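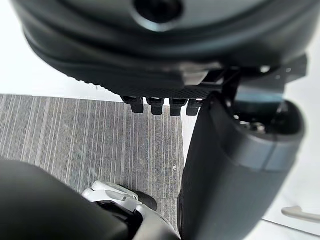 손목 카메라 화면. 위쪽 하우징과 오른쪽 핑거 사이가 검은 브래킷으로 이어지는 부분, 가운데 틈으로 줄무늬 카펫.

2021년 10월 16일
작업: 손목 카메라 시야 및 작업 전 점검 규칙 개정 (Pundik 셀)

8월판 점검표는 카메라 항목이 "영상 정상 수신" 한 줄뿐이다. 수신만 되면 통과라서 핑거가 시야를 얼마나 가리는지는 기록에 남지 않는다. 오늘 자세에서는 하우징이 화면 위쪽 절반을 거의 차지하고, 양쪽 핑거가 아래 모서리에서 들어온다. 작업면은 그 사이로만 보인다. 가까운 부품은 초점이 맞지 않으므로 핑거 표면 상태를 이 영상으로 판정하면 안 된다. 표면과 체결부는 정지 상태에서 육안으로 따로 확인한다.

개정 항목 초안
1. 기준 영상은 티칭 자세마다 1장씩 저장한다. 파일명에 자세 번호와 프로그램 버전을 넣는다.
2. 기준 영상과 현재 영상을 겹쳐 브래킷 모서리와 핑거 윤곽을 비교한다. 어긋남이 2픽셀을 넘으면 브래킷 체결부터 본다. 카메라 보정값을 먼저 건드리지 않는다.
3. 바닥 이물은 크기와 무관하게 기록한다. 오늘 영상에도 카펫 위, 원통형 핑거 바로 왼쪽에 작은 흰 점이 하나 있다. 이물인지 직물 보풀인지는 영상만으로 판단 불가. "미확인"으로 적는다.
4. 카펫 경계 바깥의 밝은 바닥도 점검 범위에 포함한다. 오른쪽 아래 연회색 손잡이 모양 막대처럼 화면 끝에 걸리는 물건은 품명을 추정해 쓰지 말고 위치만 적는다.
5. 셀 안으로 손을 넣는 작업은 구동 전원 차단, 잠금, 잔압 확인 순서로 한다. 티칭 펜던트 비상정지만 누르고 들어가는 것은 금지. 예외 없음.

로그 확인
Clomurau 서버에 남은 점검 기록은 1,510건. 그중 카메라 항목에 비고가 있는 것은 196건이고, 시야 가림을 언급한 것은 116건이다. 표현이 제각각이라("가림", "안 보임", "손가락 겹침") 검색이 어렵다. 비고란을 선택형으로 바꾸고 자유 기입은 보조로 둔다. 선택지는 Ostik 쪽 양식과 맞춘다.

검토할 것
- 줄무늬 배경에서 윤곽 추출이 흔들리는지. 세로줄과 핑거 경계가 비슷한 방향이면 오검출 가능성 있음. 무지 매트로 바꿔 같은 자세에서 비교.
- 흰 배경 때문에 자동 노출이 어두운 부품 쪽을 뭉갤 수 있음. 기준 영상은 노출 고정으로 다시 찍을 것.
- 원통형 핑거 상단의 열린 끝단. 안쪽에 금속 부품이 보인다. 커버 장착 여부를 점검표에 넣을지 도면 확인 후 결정.
- Rai 셀은 핑거 형상이 달라 2번 기준값을 그대로 쓰지 않는다.

초안은 공유 폴더 '점검표_개정'에 올림. 의견은 파일에 직접 표시 바람. 확정 전까지는 8월판을 쓰되 3번과 5번은 오늘부터 적용.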